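5. Running the two-bin transfer protocol

This section covers the collection of grasp attempts with the Wenby method, in which the arm moves objects from one compartment of the bin to the other and learns from each attempt. Complete section 4 (camera and bin calibration) before you begin. If the bin has been moved since the last calibration, repeat section 4.

5.1 Before you start

1. Check that the bin is clamped to the table. Push each corner by hand. If any corner shifts, tighten the clamp and repeat the calibration.

2. Decide which compartment is the source and which is the target. In the software the near compartment is A and the far compartment is B. The first run of a session always goes from A to B.

3. Choose the object set. The Kollent set is made up of soft and rigid household items. The Nanayakkara set is made up of toy figures, and is the set used for the results in section 7. Do not mix sets within a session.

4. Place eight objects in the source compartment. Drop them in from just above the rim and leave them as they fall. Do not stand figures up or spread them out by hand.

5. Clear the target compartment.

6. Check that the hose and cables at the wrist are free to move through the full turn of the last joint.

CAUTION: Keep hands outside the bin whenever the arm is enabled. Press the stop button before reaching in, even to pick up a single object.

5.2 Starting a run

1. Open the session panel and enter your initials and the name of the object set.

2. Set the attempt limit. The default is 172. A lower limit is fine for testing, but mark the session as a test so that it is left out of training.

3. Set the direction to A to B and press Start. The arm moves to its home position and the camera takes a reference view of both compartments.

4. Watch the first two attempts at reduced speed. The fingertips should stop short of the floor of the compartment. If they touch it, press Stop and go to 5.5.

5. Return the speed to normal and let the run continue.

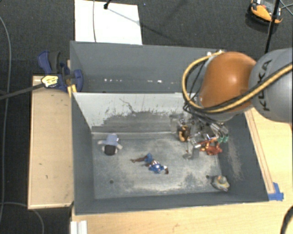 Figure 5.1. Gripper lowered into the near compartment, with the toy figures lying in it.

At each attempt the policy picks a point and a wrist angle from the overhead view, lowers the gripper and closes it. The software then compares the source compartment before and after the attempt. A change in the picture together with a finger gap above the closed value is stored as a success. Everything else is stored as a failure. Both kinds are kept, and both are used in training.

Note: Objects with thin limbs can give a finger gap very close to the closed value. Turn on the second gap check (Settings, Grasp, Confirm after lift) when using the Nanayakkara set.

5.3 Changing direction

When the source compartment reads as empty for two views in a row, the software swaps source and target and carries on. No action is needed. If the swap does not happen:

1. Press Pause.

2. Look for an object lying against a sloping wall. The policy often scores these low and leaves them.

3. If there is one, press Stop, move it towards the middle of the floor and press Resume.

4. Record the move in the session notes as a manual reset.

5.4 Ending a session

Training batches are built from 58 sessions. Upload each session on the day it is recorded. The upload to Norura starts by itself at 18:00 if the panel is left open. Test sessions are not uploaded.

5.5 If the fingertips touch the floor

Press Stop, raise the arm with the pendant and check both fingertips for damage. Run the floor height routine in 4.6. If the new height differs from the stored one, save it and start a new session. Do not continue the old one, as its depth values will no longer match.

Questions about this section should go to Pranab Sarkar. Section 6 covers labelling and the held-out test split.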